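Notes on the Keeping of Small Collections
Mon 30 March

It has been the practice of this page to report each spring on the condition of the Szilágyi seed collection, and I am pleased to do so again. The collection was received at Skedstead in January in better order than had been feared. Of the 292 packets entered in the original register, all but seven have been matched to an entry. The remainder carry labels in pencil which has faded beyond reading, and they have been set aside under a separate heading.

The question of arrangement has taken up the greater part of the winter. The late owner filed his beans by the village in which he obtained them, and his peas by the year. Mr Sándor Kiss, who has been kind enough to translate the notebooks, is of the view that both systems should stand. I had at first favoured a single order by variety – it is the usual course, and it makes for a shorter index – but I have come round to his opinion. The notebooks refer constantly from one packet to the next, and a reader who followed them through a new arrangement would soon be lost.
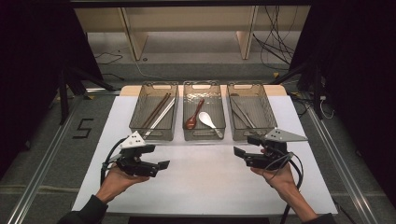
Three brown trays at the back of a white table.

Readers have written to ask whether seed may be requested. For the present it may not. Germination tests must come first, and many of the older packets hold too few seeds to allow a fair trial. Where the quantity permits, a small sample will be sown at Wenmont in the course of the spring, under the care of Lucie Lapointe, and the results will be entered in the register beside the original notes. Runner beans will be grown well apart, as they cross freely.

A word is due on storage. Paper packets have been kept, with the old envelopes placed inside new ones where the folds have split. I do not recommend the sealing of seed in plastic unless it is known to be thoroughly dry. The room is cool for most of the year, although the south window remains a difficulty in summer and a blind has been ordered.

The index at present runs to around 200 lines and will be posted here when the peas have been checked. Corrections to the spelling of village names would be most welcome, particularly from those who know the district.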